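Call for testers and package maintainers – Clevameo 11

Clevameo is a free audio editor for Linux. It records, trims and mixes multitrack sound, and it is used mostly by people who make podcasts, community radio and spoken word recordings. The next version is 11 and we need people to test it before it goes out.

The main change is the new effects engine, which replaces the one we have had since version 4. Old project files should open without conversion. We have tried this with our own files, but our own files all look much the same, and we would like to see it tried with other people's.

We are looking for 20 testers and two package maintainers. You can apply for both.

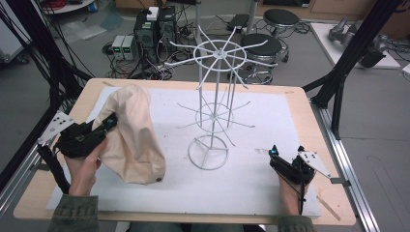 A wire display rack standing on a foam board.

Testers

You will get a new build every fortnight until the release in June. For each build we ask you to work through a short checklist and then use the program for your normal editing. Expect to spend two or three hours on each one. Bugs go in the tracker, with the log file attached.

You need a computer running a current Linux distribution, at least one project of your own that you don't mind us looking at, and enough English to write a bug report. You don't need to be able to program. We are short of people who use USB mixers, and of anyone still on a 12-inch netbook or another small screen – the effects window has been redrawn and we want to know if the buttons still fit.

Package maintainers

One person is needed for the Debian and Ubuntu packages and one for Fedora. The build scripts exist and work, but the Fedora one is untidy and has open issues against it. You should have packaged at least one program before and be able to answer mail within a few days of a release. 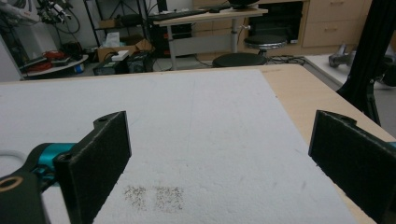
Both maintainer roles run for a year from the date you start and can be renewed. Access to the Herkia build server is included.

Payment

Testing is unpaid. Maintainers receive a small fee each quarter from Kenell, the company that hosts our downloads. Details are sent with the reply to your application.

How to apply

Write to the testing list with "Clevameo 11" in the subject line. Say which role you want, which distribution and desktop you use, and what sound hardware you have. Applications close on Fri 9 November. Everyone who writes will get an answer, including those we can't take this time.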